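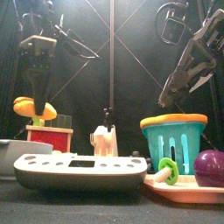 Brikgate Shared Workshop > Notebooks > Grindel > Toy table

Search this notebook Go

August, teleop table, set B

Started 9:40, after the usual argument with the left arm about where zero is. It won. I re-homed it and we moved on.

Task for today is single pick and place, toys only, into the teal basket or onto the pink tray. Prompt is spoken first, then the operator drives. The yellow-orange bun thing is still the left arm's favorite: soft and rounded, and the finger covers its middle just when you'd like to see the grip. I have asked for grip width to be logged with every episode so we stop guessing from the video.

The right arm gets the tray side. The purple ball rolls if you so much as think about it. The green-headed screw is better behaved, but operators keep going for the ribbed shaft when the sheet says head. Changed the sheet. We'll see who reads it.

Count at lunch: 53 episodes kept. Target for set B is 135, which sounded modest when I wrote it on the board. Running total across all sets is 1522, and I would trust about 100 fewer than that, mainly the early ones where the two clocks disagreed.

Things to fix:
- White-topped device stays left of centre as an obstacle. Do not move it between episodes. Do not "just nudge" it either.
- Black backdrop is swallowing the dark parts of both arms. Kumarasinghe build has a gain setting for this, try it before anyone buys lamps.
- Utensil holder is close to the basket in the label list and the labelers mix them up. Call it "cream holder" and the other one "teal basket" everywhere.
- Red box toy is background only. Two operators have tried to play with it. I was one of them.

Afternoon: resets are eating more time than demos. Tried the Lastari reset script, which picks random start spots and then asks for the ball to be balanced on top of the screw. Added a rule against stacking. The script now asks for the ball to be placed off the table, so that's another rule.

Stopped at 4:15 with the left arm complaining about its wrist joint again. Files copied, checksums fine, set B not done. Re-home before touching anything tomorrow.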